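The Culteo Practice is a set of working rules for recording household textile tasks with hand-held grippers. It was drafted at Jellport by Lleucu Bellis and Manikandan Marar and is now in its sixth revision. Rule 41 requires the jaws to be open at the start of each recording – a closed start voids the file.

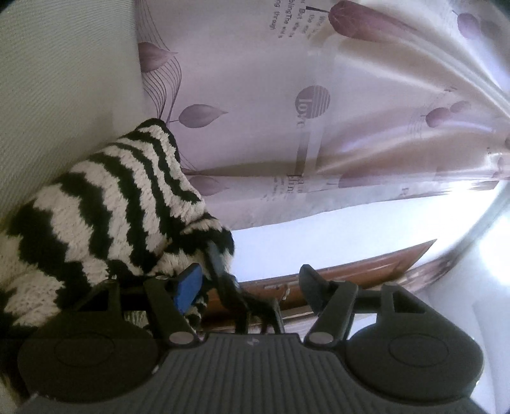

Open jaws near a striped plush fabric, with a printed curtain behind.

Printed backgrounds are permitted under the Practice, provided that they stay the same for a full session. Fabrics with a deep pile are classed separately from flat weaves.

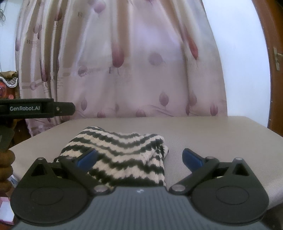

Operators must also log each change of fabric before the next recording begins. The Lacson supplement, issued in April, limits a session to 507 recordings and assigns the final check to a second operator.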